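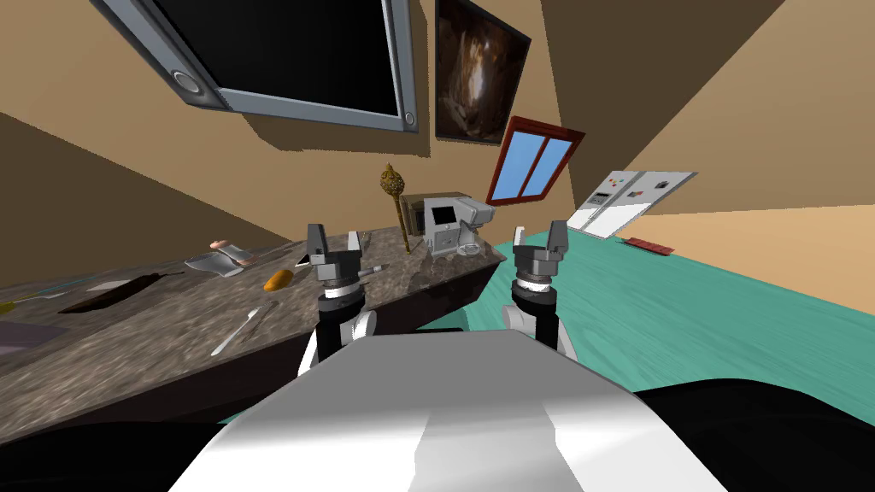 Pikeo 400 Ground Radar Cart
by Stunero

Price: $1,046 per month, rental only
Status: available from October

I've been pushing ground radar carts across parking lots for most of my working life, and the Pikeo is the one I kept wishing somebody would build, so in the end I did (with a lot of help from Leonie Baxter, who wrote all the software and put up with my voice messages). It's a single-channel cart with a 400 MHz antenna, meant for finding pipes, tanks, old footings and the odd forgotten cistern.

Let's get depth out of the way because it's what everybody emails me about first. It depends on your dirt! In dry sand I've had clean reflections well past nine feet. In wet clay you might get two feet and a headache, and a fancier cart on the same antenna frequency won't do a whole lot better. If you tell me where the job is, I'll give you my best guess before you pay for anything.

The whole cart weighs 29 pounds with the battery in, and it folds flat enough for the back of a small hatchback. I carry mine up the office stairs one-handed, though I do complain about it. The wheels are the fat soft kind. We tried hard ones on the first batch and they skipped on gravel, which messed up the distance readings, so those are gone.

The screen shows your scan as you walk. You can drop a marker with your thumb, back up to line the cursor over the top of a hyperbola, and paint your spot on the ground right there. Files save in a plain open format and also as pictures, so you can send something to a client who doesn't own any radar software. There's no subscription and no dongle.

What comes with it

Cart, antenna and odometer wheel
Two batteries and one charger (a full charge gets me through a working day)
Sun hood for the screen
Padded bag
The 63-page field guide, printed, with real scans from the test plot at Urrutia

About that guide: read the chapter on setting ground velocity before your first job. I know, I know. But most of the wrong depths people send me come from leaving it on the factory number, and there's a quick way to fix it if you have one pipe at a known depth.

What it isn't good for: rebar in thin slabs (you want a much higher frequency), anything under standing salt water, or tall grass. The antenna has to ride close to the ground.

Pickup is from our shop in Paltotitz any time after 8 a.m., or I can ship it, and return freight is on me.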